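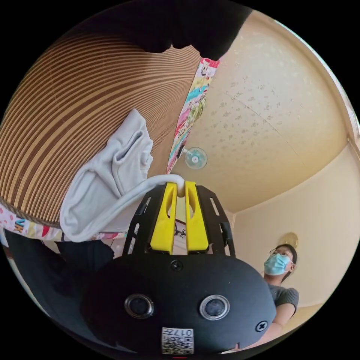 November is when I go through the winter clothes, whether or not it's cold yet in Vasach. They come out from storage, I look at everything, and then most of it goes back somewhere else. I've done it this way for eight years and haven't found a faster one.

I work on the bed. We have a table, but the table always has things on it, and a coat won't lie flat on half a table. The kids' quilt stays on, the one with the monkeys, and the woven mat goes over that. I've been told more than once to put the mat away for the season. I like sorting on it. Knits don't catch on it as much as you'd think, and the plain stripes make it easier to see what you're looking at. The quilt is pink, red, yellow and everything else, so a sock put down on it is gone.

The order is the same every year. Tops first, then anything knitted, then the cloth bags and small things that don't belong to a group. Pants are last. I don't enjoy pants.

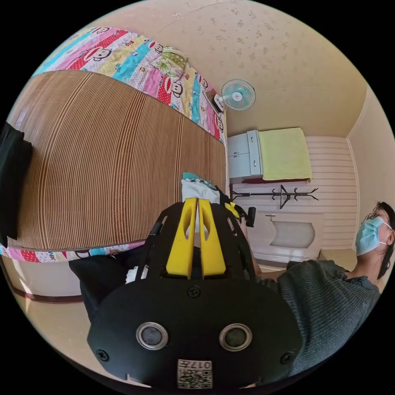

I check collars and cuffs before I check anything else. If the collar has gone, I'm not going to wear it, no matter how good the rest of it is, and I've stopped pretending I will. After the collar I look at the underarm seams and then the hem. A loose hem goes on the mending pile. A hole bigger than a pea goes to rags, unless it's something I really want to save.

The mending pile had nine things in it last year. I fixed four. The other five came back out of the bag this time and I had to look at them again. Two have now been fixed and the other three are rags.

Towels I don't sort. I fold them wherever I happen to be standing and move them later.

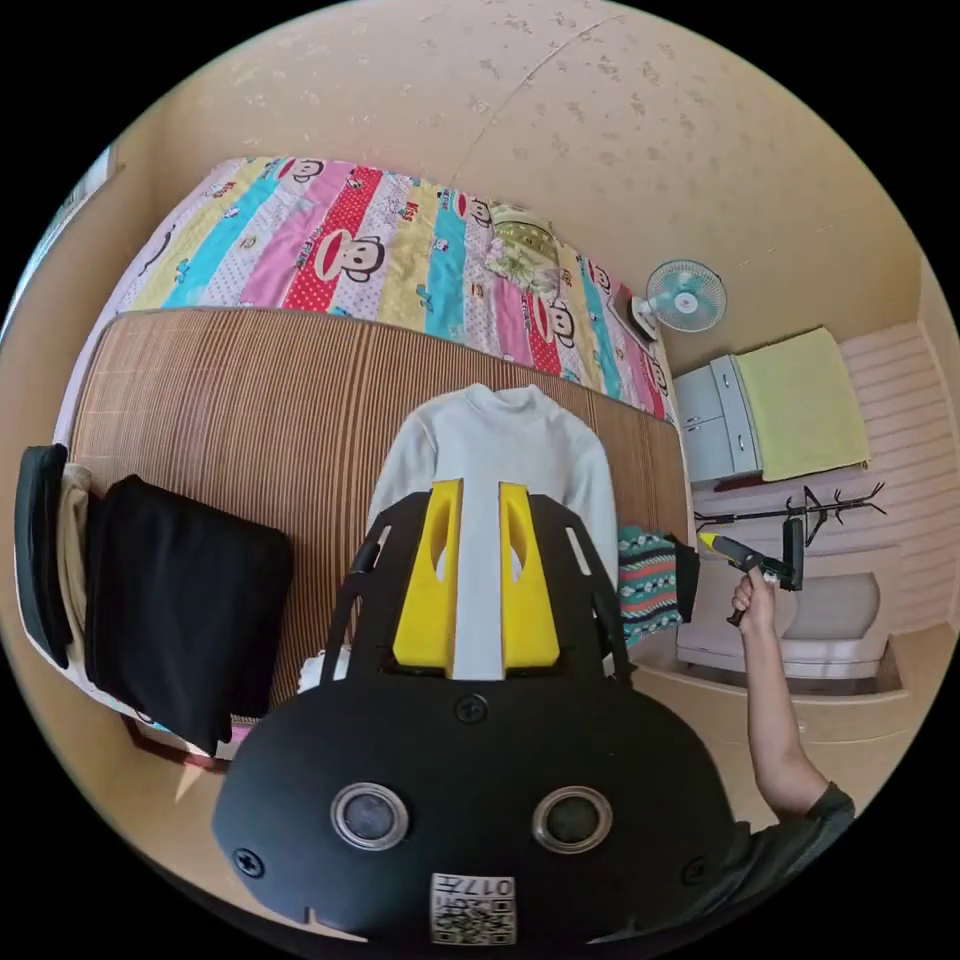
Reading time: 3 minutes

The light gray turtleneck is staying. I bought it at Schwaiger, before they moved across the street, and I've worn it every winter since. The neck still holds its shape. I fold turtlenecks with the neck down flat and the sleeves crossed behind, then in half once. Folding them in thirds leaves a line across the front that I end up ironing out, and I'd like to iron as little as possible.

Black clothes get their own spot at the edge of the bed. If I mix them in with the light ones I spend the evening picking lint off.

The knitted piece with the teal, red and white bands is harder to decide on. It's too bright for me to wear outside and too nice to cut up. My neighbor Gavin Lamont thinks I should turn it into a cushion cover, and he may be right. I've had the glue gun out for small repairs, mostly trim and the odd bit of ribbon. I know people say to sew everything. For something that has to go through the wash, I do sew. For trim on a basket, glue is fine, and the big striped basket has had its share of both.

The basket is where the undecided things go. The rule is that they can stay until spring, and anything I haven't reached for by then leaves the house. I break this rule for scarves. 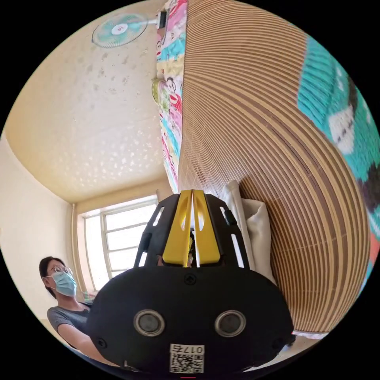
Glasses on, mask on.

I started after lunch and stopped a little before five. That's slower than last year, but I also did the cloth bags, which I'd been putting off. I keep one bag for each kind of thing: one for gloves, one for belts, one for the tights that nobody wants to untangle. The white drawstring ones are too small for sweaters. I've tried. You get two in and the third one pops the top open.

Still to do are the coats, the spare bedding and whatever is in the box on top of the wardrobe. I also need a longer shelf for the sweaters and I'm going to measure for that before I buy one this time. The last one was a thumb's width too wide and is now in the hall holding shoes.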